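Support > Inventory > Search and Indexing

Ticket: Search returns no results for items that exist
Opened May 14, 2022 by Ghassan Hijazi
Site: Bidenden stockroom

Item search in Grotik stopped finding part of our stock after the overnight update. The records are still there. If I browse by shelf I can open them and edit them, but typing the name into the search box gives "No matches." Barcode lookup works. We have 700 records and the ones that fail all seem to be in the Storage and Cases group.

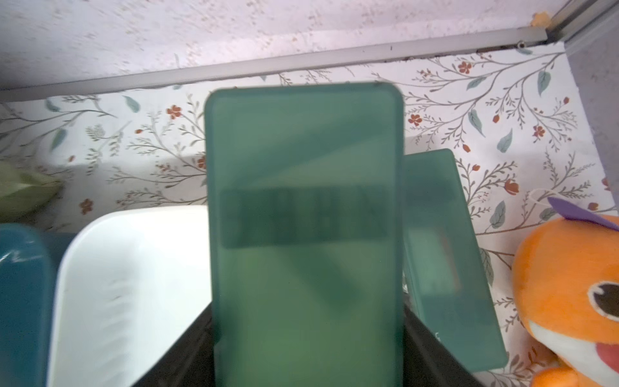
Step 1 – Rebuild the index

Ran Tools > Rebuild Index from the admin login. It took 40 minutes and finished without an error. Search was the same afterward. Logged out on both tablets, cleared the app cache, logged back in. No change.

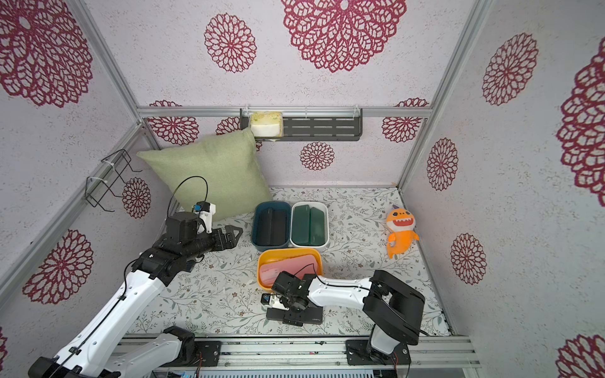 Khalil Haddad replied that a rebuild skips any record with a blank in front of its name, and asked whether the group had been imported from a spreadsheet. He also wanted to know if the old Mokdale connector was still switched on.

Yes to both. The group came in from a spreadsheet last August. The connector was on, so I turned it off and ran the rebuild again.

Step 2 – Check the names 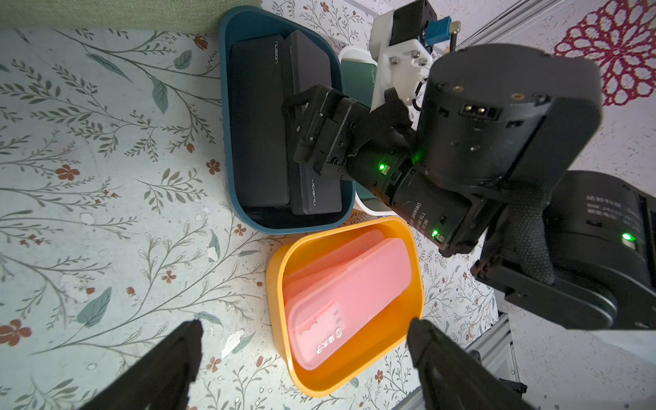 Exported the group and opened it in a text editor. Most names had two blanks in front. I fixed 6 by hand and saved them, then searched for each one, and all came up. Capital letters make no difference – the black cases in the blue bin have NUSIGN printed on them, and that record comes up now whether I type it in capitals or lower case. Before the fix neither worked.

Step 3 – Fix the rest

Used Find and Replace on the export to strip the blanks, and imported it with "Update existing" ticked.
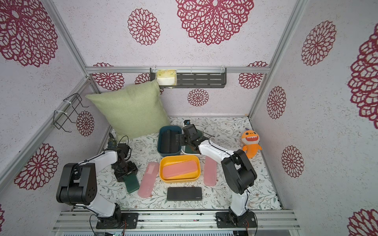
The import added 2 duplicates, both on records where the barcode field was empty. Deleted those and ran one more rebuild. Search is fine on both tablets and the desktop. Leaving the connector off until Rizk confirms we don't need it for purchase orders.

Status: Solved

Filed under: Search, Import/Export

Recent tickets
Shelf labels print with the wrong date
Tablet logs out during a stock check
Can't merge two suppliers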